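Chapter 3
Lending Your Money: A First Look at Bonds

By the end of this chapter you should be able to say what a bond is, who issues one and why, and what happens to its price when interest rates in the wider world go up or down. You should also be able to read a simple bond notice without feeling that it was written to keep you out.

When I first began teaching this course, I used to put shares before bonds, as most books do, and I did so for years without giving it much thought. Shares are exciting, after all, and students arrive with opinions about them. Bonds tend to arrive with no opinions attached whatsoever. It was my colleague Nadège Picard who persuaded me to swap the two, on the grounds that everyone in the room has at some point lent a friend the bus fare and wondered when it was coming back, and so everyone in the room already knows more about bonds than they think. I have kept to her order ever since, and I am very grateful to her for it.

Let us start, then, with the bus fare. You hand over a sum of money. Your friend promises to return it, perhaps at the end of the week, and if your friend is a generous sort (or has been late before!) there might be a coffee in it for you as well. A bond has those same parts, only with longer names. The sum you hand over is called the principal, or sometimes the face value. The day it comes back to you is the maturity date. The coffee is the interest, and on most bonds it comes at regular times through the life of the loan and goes by the rather old-fashioned name of the coupon. Bonds were once printed on large sheets of paper with little slips along the side, and the holder would cut one off and present it for payment. The slips have mostly gone, but the word has stayed with us, and I must say I am fond of it.

The one doing the borrowing is called the issuer. Governments are issuers, and so are towns, hospitals, water companies and businesses of nearly every kind. They could go to a bank, and often they do, but a bank is a single lender with its own ideas about how much and for how long. By issuing bonds, a borrower can gather the same amount from a great many people, each of whom puts in a part.

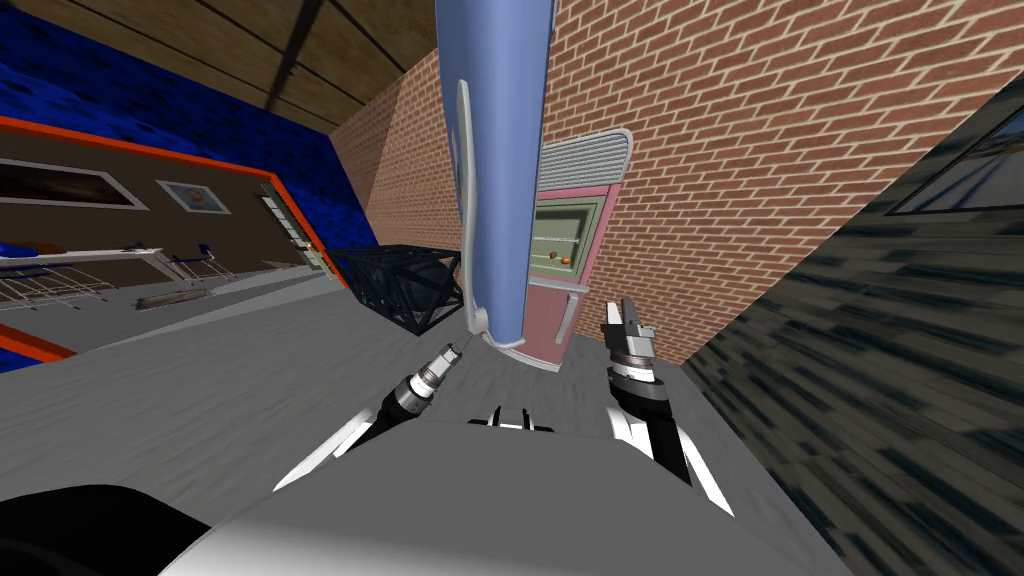
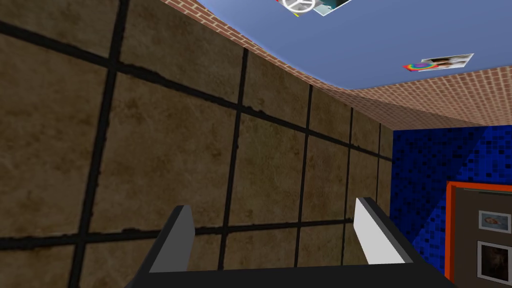
Breldale, 2025-04-01

Suseo, the ferry company, has written to all 351 holders of its harbour bond to confirm that the next coupon will be paid in October as planned. The company's finance director, Teresa Bettencourt, said in the letter that the rate of 3 per cent a year was fixed when the bond was issued and would stay as it is until maturity. Holders who wish to sell before then may do so through the broker Nusard, at whatever price a buyer is willing to pay.

Read that notice through once more, slowly, because we shall be coming back to it for the rest of the chapter. It is short and not at all dramatic, yet nearly everything we need is in it somewhere. We have an issuer. We have a coupon, and a rate that doesn't change. And in the last sentence, tucked away where a hurried reader might skip it, we have the idea that gives people more trouble than any other in this part of the course: a bond can be sold before it matures, and the price may be different from what was first paid.

How can that be, if the issuer has promised a fixed amount? Let us follow one holder. Natália Serrano lent Suseo £321. At 3 per cent, her bond pays her £9.63 a year, and on the maturity date she will have her £321 back. Now suppose that a year or two goes by and interest rates rise, so that other companies, just as steady as Suseo, begin offering a good deal more than 3 per cent on their new bonds. Natália's bond has not changed in the slightest. It still pays £9.63. But if she wants to sell it to her neighbour Sille Mikkelsen, she will find that Sille has other choices, and sees no reason to pay full price for the smaller coupon. To make the sale, Natália will have to take less.

If the price they settle on is £300, Sille will be getting £9.63 a year on an outlay of £300, or 3.21 per cent, and she will also receive the full £321 if she holds the bond to the end. The first of those gains, the coupon divided by the price paid, is known as the current yield. The two together, worked out over the remaining years, give us the yield to maturity, and we shall take our time over that in section 2.

The see-saw tips the other way too – if rates in the wider world fall, Natália's 3 per cent starts to look rather handsome, and a buyer may offer her more than she paid. Please do spend a few minutes with this before you read on. Draw the see-saw in the margin if it helps, with rates at one end and prices at the other. Plenty of my students have done so, and one of them, Natália Tavares, still had hers pinned above her desk when she came back to help me mark papers.

One caution before we begin properly. All of this supposes that the issuer keeps its promise. Some don't, or can't, and a borrower who may struggle to pay will usually have to offer a higher coupon to find any lenders at all. We call this credit risk, and the last section is given over to it.

Before you turn to section 1

Write down, in your own words, what Suseo has promised its holders and what it has left to the market.

Work out the yearly coupon on a bond of £200 from the Frade water company, paying 2 per cent. Then decide whether you would expect its price to rise or fall if new bonds of the same kind began to pay 3 per cent, and keep your answer somewhere safe, as we shall want it again at the end of the chapter.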